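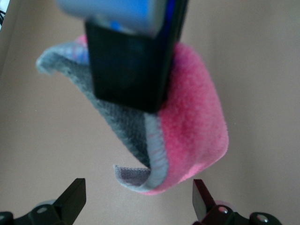
Figure 4.1 A soft fleece cloth, folded over on itself so both faces show.

Contents Previous Chapter Next Chapter Glossary Index
Search this book Enter keyword Go

Chapter 4
Why Fabric Feels the Way It Does

My grandmother could shut her eyes, rub a sleeve between her thumb and finger, and tell you what it was made of. I can't do that (I've tried, and I once called a perfectly good cotton "probably linen" in front of a whole class in Calloway), but I've gotten a lot better at it, and by the end of this chapter you will too!

Textile people call that feel the "hand" of a fabric. It's a funny old word, and it covers a lot — softness, weight, stretch, how warm a cloth seems when you first touch it. In Chapter 3 we looked at single fibers and how they get twisted into yarn. Now we put the yarn to work.

We'll start with knits and wovens, then move on to finishes. Fleece is my favorite place to see a finish at work. It usually begins as a plain knit, and then wire brushes pull up the little loops until the surface goes fuzzy. All that fuzz holds air, and still air is what keeps you warm. Brush it too hard and the cloth gets weak and starts to pill, so mills spend a good deal of time getting it right.

Before you read on, go find five pieces of cloth at home. A dish towel, an old T-shirt, whatever you've got. Write down three words for each one and keep the list, we'll need it in Section 4.3. My friend Bukola Balogun does this with her students in Prerkville every June and has collected more than 300 words so far, including "grumpy," which she swears is the right word for burlap.

4.1 Knit or Woven?

Pull gently on your T-shirt, first up and down, then side to side. Feel how it gives? Now try the same thing with the dish towel.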